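How do I get the last bit of label glue off plastic bottles?

Posted in Home & Garden > Preserving and Bottling

mapleridge_jo
Hi all! I make cordial every summer (raspberry mostly, a bit of rhubarb when my neighbour is feeling generous) and I give most of it away in reused plastic drink bottles. The labels peel off fine but they leave that grey, gummy stripe behind, and by the time I've got it on my fingers it's on the tea towel, the tap and the dog. I've tried hot water and dish soap. I tried really hot water once and the bottle shrivelled up like a raisin, so never again. Is there something in the cupboard that works on plastic and won't leave a smell? I've got 72 of the things lined up in the laundry and I'd like my favourite colour of cordial to show through!

Woo-jin Tak
Cooking oil. Rub a little on with your thumb, leave it overnight, then wipe it off with a dry cloth before you go anywhere near water. People always rinse first and then wonder why it smears. After that a normal wash with dish soap, cap off, and let it dry upside down. Skip the nail polish remover - it can cloud some plastics and you'll smell it for days. If the glue is really stubborn, make a paste of oil and baking soda and go gently, as the soda can scratch.

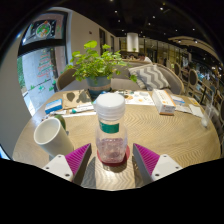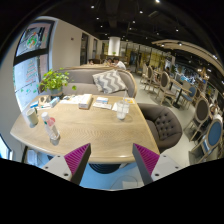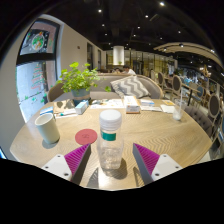

Half the battle is picking bottles that don't have much glue on them to begin with. I used to grab whatever was in the recycling and spent whole evenings scrubbing full-length labels. Now I look for a narrow band up near the shoulder, like the teal one on the last bottle there, and leave the big wraparound ones alone. There's a lot less to rub off. I'd also give the caps a proper scrub, they hold old smells much longer than the bottle does.

prustberg_pete
just use glass mate

mapleridge_jo
Thanks Woo-jin, I've got 5 sitting under oil in the sink tonight. Pete, I post them to my sister, so glass is out!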